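My mother-in-law, Lise, packed her lunch every working day for close to 40 years, and I used to tease her about it until I moved to Sillton and found out what a sandwich costs near my new job. So since May I've been a lunch packer too, and I have to say I've grown awfully fond of it (even the dishes, some days!).

It started small. I'd cook a little extra at supper, tuck it in a jar, and forget the jar on the counter. Then I moved my keys on top of the jar, and that fixed it. Now I spend 15 minutes in the evening chopping whatever is left in the crisper, with the radio on and the dog waiting under me for a bit of carrot. 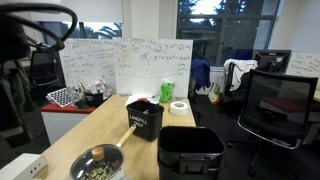

Soup is still my favorite, though I've learned to leave the noodles out until the last minute or they drink up every drop of broth. Rice holds up better, and beans are even nicer on the second day. Gumaro down the hall swears by cold potatoes with mustard, and after a summer of saying no thank you I finally tried some and asked him for the recipe. He wrote it on the back of an envelope, and half of it is just the word "mustard" underlined. I'm making a batch tonight, with dill.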